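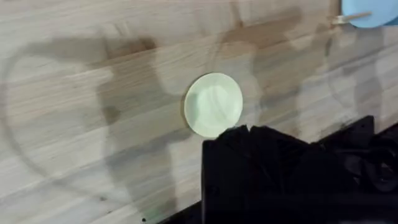 Small plates, big month

Thursday, October 3, 2024

I've gone and done it, I signed up for the November soup swap! Eight of us, eight soups, one very crowded freezer. I've wanted to join since I moved to Grevberg, and this year a spot finally opened up.

So of course I've been cooking like mad. First up was split pea with a smoked ham hock from the butcher on Lallov Street (get there before ten, the good ones go fast). I let it go for most of a Sunday and it came out so thick the spoon stood up in it. I loved it. My sister said it was wallpaper paste, but she had seconds.

Then a carrot and ginger one, which needed way more lime than I expected. And then the tomato and white bean from my old Sperling cookbook, the one with the spine taped up. It has 14 soups in it and I think I've made most of them by now. The trick with this one is to toast the garlic slowly and pull it the second it goes gold. Brown garlic and you're starting over, believe me.

Right now I'm leaning toward the bean. It freezes well, it makes a ton, and you can eat it with the heel of any old loaf. I still want to try it with fennel, though, and a bit of orange peel... maybe this weekend!

If you have a soup that holds up in the freezer, please leave it in the comments. No cream ones, mine always split.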